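Qui sommes-nous

Omedora est un organisme de formation continue installé à Celholm. Nous apprenons à des adultes à lire ce qu'ils signent : baux, contrats d'assurance, offres de crédit, devis de travaux. Le sujet fait rarement rêver et nous n'avons jamais réussi à le rendre glamour.

Margareta Furtună a ouvert l'école après douze ans passés au service réclamations d'un assureur. Elle en a gardé une méfiance solide envers les mots « simple », « offert » et « sans engagement ». Iulian Pîrvu l'a rejointe pour les cours du soir, puis Phúc Thái pour le droit locatif.

Vous ne trouverez pas ici de taux de satisfaction. Nous en avons calculé un, il était excellent, et nous ne savons toujours pas ce qu'il mesurait. Même prudence avec les labels : on nous en propose souvent, presque toujours avec une facture. Le module de base compte 54 heures et coûte le même prix pour tout le monde, remise de dernière minute comprise, puisqu'il n'y en a pas.
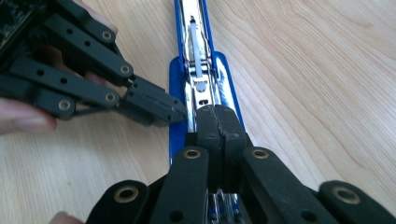 Agrafeuse bleue et chromée sur une table en bois clair.

Les cours se font sur papier. Les plateformes, nous en avons essayé trois ; chacune promettait de « révolutionner l'apprentissage » et demandait surtout des mots de passe. Le dossier de travail fait 113 pages, clauses illisibles incluses, et reste chez vous à la fin.

Un dernier point : nous ne donnons pas de conseil juridique. Pour un litige en cours, voyez un avocat. Pour une inscription, écrivez à Laurențiu Costache, au secrétariat, et lisez les conditions avant de les accepter.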